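Home | Products | Guides | Downloads | Contact

Drevik Blackout Lining – Owner's Guide
May 29, 2022 – Hisier Fabrics Support

Section 4: Hanging the lining

Read this section before you unfold the fabric. Two people are recommended for the ceiling panel. Allow an afternoon for a small room or a framed booth.

Before you start

Check that you have the ceiling panel, the side panels, the Flostness clips, the mounting brackets and the bag of screws. You will also need a pencil, a level, a tape measure, a stepladder and a drill. Wall anchors are not supplied. Choose ones that suit your wall.

Wash your hands before handling the fabric. Black cloth shows drywall dust, skin oil and pet hair, and the coated side can't be machine washed.

CAUTION: Keep the lining at least 200 mm from any lamp, heater or exhaust vent. Do not hang it over a baseboard heater, even one that is switched off at the panel.

4.1 Marking out

1. Measure the height of the wall at both ends. Floors in basements and garages are often out of level, so work from the ceiling down.
2. Mark the bracket positions no more than 800 mm apart.
3. Join the marks with a level pencil line. Check for wiring and pipes along the line before drilling.

4.2 Fitting the brackets

1. Drill the pilot holes and seat the anchors flush with the wall.
2. Fit each bracket with the open side facing up. Tighten by hand, then a quarter turn with a screwdriver.
3. Hang the empty rod and sight along it. If it bows, add a bracket at the centre.

NOTE: In a framed booth the brackets can go straight into the lumber. Use the short screws.

4.3 Hanging the panels

1. Start with the ceiling panel, coated side out. Clip one end, walk the panel across and clip the other end.
2. Take out most of the slack, but leave a little. Fabric that is drum-tight will pull at the clips when the room cools overnight.
3. Hang the back panel next, then the sides. Each side panel should overlap the back by 40 mm.
4. Clip the lower edge wherever the fabric meets a bench or table. Corners first, then the centre.
5. Leave the fabric for a day before trimming. Packing folds drop out slowly and the hem will move as they do.

CAUTION: Never use a clothes iron on the coated side. If a fold stays in, use a garment steamer on the uncoated side, held well back.

4.4 Checking for light

1. Turn off the lights inside the lining and turn on the ones outside it.
2. Wait five minutes for your eyes to adjust.
3. Look along the overlaps and the ceiling seam. Close pinholes with the Stamatopoulos patch tape, colour 224.

4.5 Care

Vacuum with a soft brush every few weeks. Spot clean with a damp cloth and no detergent. Customers in cold climates should check the clips each November, when the heating comes on and the air dries out.

To take the lining down, reverse the steps in 4.3 and roll the panels on a tube. Don't fold them for storage. 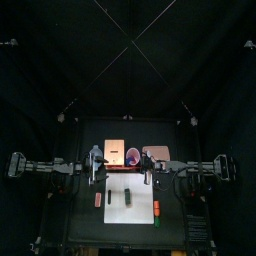
Figure 4. Black fabric lining on the walls and ceiling, clipped at the back corners and centre.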